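Print this page | E-mail this page

Working Near a Wrist-Mounted Camera: Rules for the Teaching Lab
2020-06-23
By Hoi-yan Fang

These notes go with the second lab session. Read them before you book time on an arm. The rules apply to all stations in Room 327, including the two at the window end that Chi-keung Yip set up for the grasping exercises.

Before you power up

Walk once around the table and look at the floor as well as the surface. Bags, coats and cables go on the hooks outside the taped line. Check that the emergency stop is within reach of the person holding the controls. If you have to lean to reach it, move the stop box and check again.

Two people work each station. One drives the arm and the other watches it. The watcher does not type, read or answer the phone while the arm is enabled. You can swap jobs as often as you like, but disable the arm first and say out loud that you are swapping.

Speed stays at the training setting until Obaidul Samarakoon has signed your sheet. The setting is 15 percent in the Arnero control program. Do not change it in the configuration file, even if you know where it is.

Mounting and cable

The wrist camera is held by screws. Finger-tighten them all first, then go around with the short key. Leave enough slack in the cable for the last joint to turn through its full range, and clip it at the forearm. Turn the joint by hand through that range with the power off. If the cable pulls tight at any point, reroute it before you go on.

What the camera does and does not show

A common mistake in the first weeks is to drive from the wrist view alone. The view moves with the hand, so a small turn of the wrist can take the table out of sight. When the camera is low and tilted upward you may see only the top of the object you are working with, and a great deal of wall. You then have very little to judge distance by.
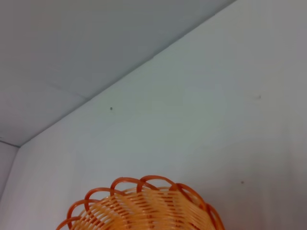 Wrist view, looking up past the looped rim of an orange basket. The table is not in view.

With a view like this one, do not lower the hand. There is nothing in it to tell you how far the gripper is from the surface, and a blank wall gives no sense of scale. Stop, look at the arm directly, and bring the wrist around until you can see both the object and what it stands on. Then continue.

The same goes for open or woven objects. The wall shows through the gaps in a looped rim, and a program that looks for a solid edge may pick the wrong one. Choose the grasp point by eye and confirm it with your partner before closing. Plastic strands can also catch a fingertip. Back out slowly along the path you came in on. Never pull sideways to free the gripper.

Recording

Start each recording with the arm at rest and end it the same way. Save every run, including the ones that fail. Trim nothing. If the view is lost partway through, write "view lost" in the notes column with the time. Kwok-wai Ng goes through the logs in July and needs to find these without playing every file. Each folder holds up to 2,000 frames, after which the program opens a new one.

When something goes wrong

Press the stop first and talk afterward. Do not reach in to catch a falling object. Once the arm has stopped, the watcher writes down what happened, and both of you initial it. Small bumps count. Forms are in the tray by the Thaler cabinet.

Do not reset a stop that someone else pressed until you have spoken to that person.

To bring to the session: your signed sheet, closed shoes, and the completed cable check from page 2. Tie back long hair and take off lanyards. Questions about bookings go to Fiachra Lenihan.

Last updated: 2020, before the July session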